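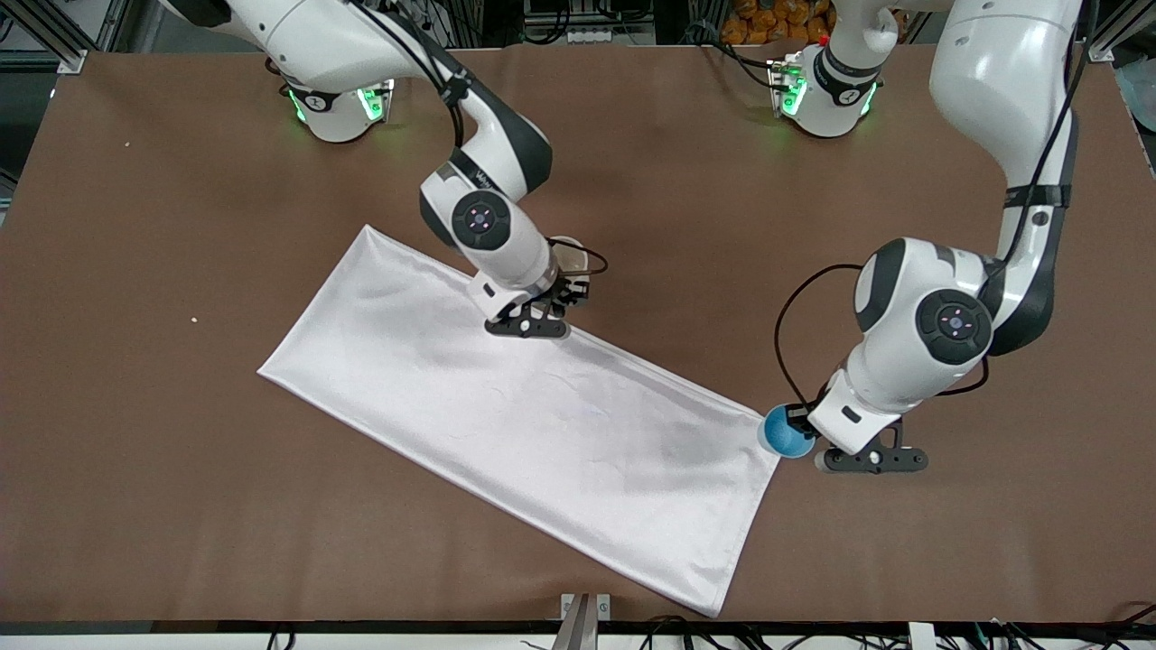

4 min read

Review: Lockwood satin pillowcase, standard size, white

I am sleeping on cotton all my life. When my hairdresser told me that cotton was the reason for the broken hairs at the back of my head, I did not believe her very much, but I was curious, and I am also a person who cannot buy a thing before reading everything on it. So I read for two weeks, and then I bought the Lockwood in white. I paid with my own money. Lockwood does not know me.

First, a small explanation, as many shops mix these words. Satin is a way of weaving. Silk is a fibre. You can have satin made of silk, and you can have satin made of polyester, and the price will tell you quickly which one you are looking at. The Lockwood is polyester satin and it says so on the label, in letters of normal size. I appreciate this. Two other brands I looked at wrote "silky satin" on the front, and only on the back, very small, the word polyester.

The pillowcase cost me $28. A real silk one from Clatotine was $101 in the same shop, and I will come back to it, as my friend Yuk-lan Fu owns one and she let me borrow it for some nights.

Size and shape

My pillow is the standard Canadian size and the case goes on it without fighting. There is an envelope closing on one end, so no zipper and no buttons. The flap inside is long enough that the pillow stays covered. I had one years ago with a short flap, and every morning the corner of the pillow was looking out.

After washing, mine became a little shorter. I would say the width of a finger. It still fits well, but if you have a very fat pillow, maybe take the queen size.

The colour is a clean white, a bit cold. Beside my cream sheets it looks blue in the evening light. If your bedding is warm in colour, I recommend the one they call oat. I have seen it in the shop and it is nicer than its name.

How it feels to sleep

Smooth, of course. The first night it felt too smooth to me. My head was moving when I did not want it to move, and the pillow itself slid against the headboard. After the fourth or fifth night I stopped noticing.

It is cool when you first lie down, and this is the part I like the most. But it does not stay cool. In February this did not matter to me. I tried it again in the guest room with the heating turned high, to imagine June, and after one hour my cheek was warm and a little damp. Polyester does not drink the sweat as cotton does. The silk one was better here, and I must be fair about it.

There is also a sound. When you turn your head there is a small whisper near the ear. My husband says he cannot hear it. I can hear it, and it is not terrible, but if you are a light sleeper you should know.

The hair

My hair is long, dry, and a bit wavy. With cotton I wake up with a knot behind the neck. With the Lockwood the knot is smaller, and on some mornings I had no knot. The broken hairs I cannot judge yet, for hair grows slowly, and I do not trust anybody who promises a result in one week.

For the marks on the face I saw no difference. I still have the pillow line on my cheek until breakfast.

Washing

The label says cold water, gentle cycle, no dryer. I obeyed for the first month. I used a mesh bag and liquid soap and hung it over the rack in the bathroom, where it dried much faster than my cotton ones. Then one time I forgot it in the dryer with the towels. It came out with creases all along the seam, and I had to iron it on the lowest heat with a tea towel on top. The shine did not change, but one thread was pulled near the opening. I cut it carefully and it has not run further.

Please be careful with rough hands. In winter my fingers are dry and they catch on the fabric when I make the bed. Hand cream first, and wait until it is absorbed, or you will have a grease spot on the white.

Compared with the silk

The Clatotine is softer, quieter and better in a warm room. It is also more delicate, and Yuk-lan washes hers by hand in the sink, every time. I know myself, and I would do this for three weeks and then stop. For her it is worth the money. For me it would be an expensive thing sitting in a drawer.

Good points

Honest label
Long inside flap
Dries fast
Less knots in the morning
Price

Less good points

Warm after one hour
Slides on the bed
Small noise by the ear
Catches on dry skin
Sold as a single, so a pair costs double

Would I buy it again? Yes, and I already bought a second one, in oat this time. I give it four stars from five. The missing star is for the heat and the noise.

Posted 3/15/19 in Bedroom and Linen

2 comments

Marcelino Trindade
Thank you for the part on the flap, no shop ever writes this. Does the queen size have the same closing?

Reply from the author
Yes, I checked the package in the shop and it says envelope closing also for queen. The king I did not see on the shelf.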